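# Guided walks at the Melamero: does the free hike pay?

Student project report, tourism and leisure module, 2026-04-23

The Melamero is a mountain hotel above the village of Cerkano. Its website says that free guided hikes "bring guests back." We wanted to know if the hotel had anything to support that. It mostly didn't.

## What we had

The hotel gave us 3550 booking records from one summer season. We threw out 59 that had no departure date, which left 3491. We also put a paper questionnaire at the front desk for the whole of July and hoped for 100 replies. We got 30.

Thirty is a weak sample. People who bother to fill in a form about hiking are usually people who liked the hiking, so we don't trust the high scores much.
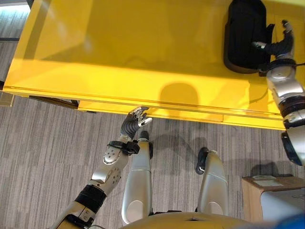 *Yellow desk with a long drawer front; black rounded object at upper right.*

## What the records show

Guests who joined at least one walk stayed longer than guests who joined none. The hotel manager was pleased with this. We were less impressed, as a guest on a long stay has more chances to join a walk in the first place. The booking software, Jornex, doesn't store the day of the walk, so we couldn't check which came first: the walk or the decision to extend.

Repeat visits were worse. Jornex creates a new guest number whenever the email address changes, and couples often take turns booking. Any return rate from this data would be a guess, and we left it out.

## The questionnaire

Most replies praised the guide. Several complained about the start time, and a few asked why boots couldn't be rented on site. The hotel's own brochure calls the Sekiguchi trail "easy for all ages." We walked it. The last section is steep gravel and we would not take a small child on it.
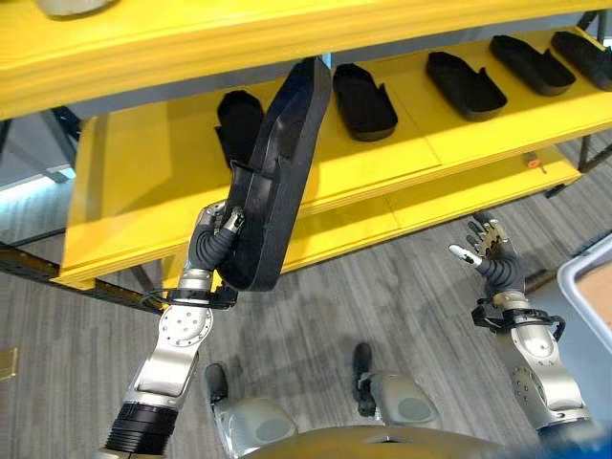
*Black shoe-shaped trays on the middle shelf of a yellow unit.*

## Findings

We can't say the walks bring guests back. We can say that guests who answered us enjoyed them, and that the brochure oversells one route. The hotel should log walk dates and names before it spends more on a second guide.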